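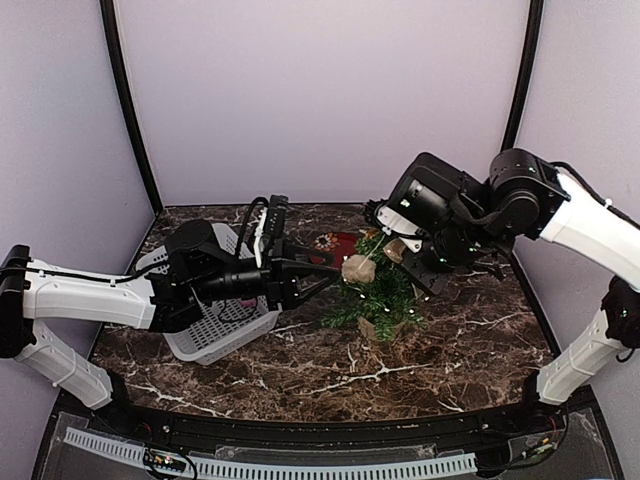 Small artificial tree with burlap-wrapped base, red plate or tray behind, white mesh basket at left.

Tabletop trees: storage notes
30 May 2021 – Toderberg Household Newsletter

Small trees with a fabric-wrapped base are best stored upright. Laying one on its side flattens the branches against the trunk, and the burlap takes a crease that is hard to press out. Remove loose ornaments first, then paper items, then the light string. Wind the string on a flat card and leave the plug end on the outside.

A plastic mesh basket suits round ornaments of up to 3 inches. Line it with a folded cloth – mesh will catch on petals and other raised trim. Plates and trays go in a separate carton, on edge.

The Jevano upright carton is back in stock in July (part 1309, inside height 17 inches). Measure the tree with the base attached before ordering.

Recent items
Asine storage cloths: washing and folding
Light strings: checking the fuse
Letters: the Hoàng shelf bracket, load limits
Index to issue 46

Contact the newsletter desk | © 2021 Toderberg | Back to top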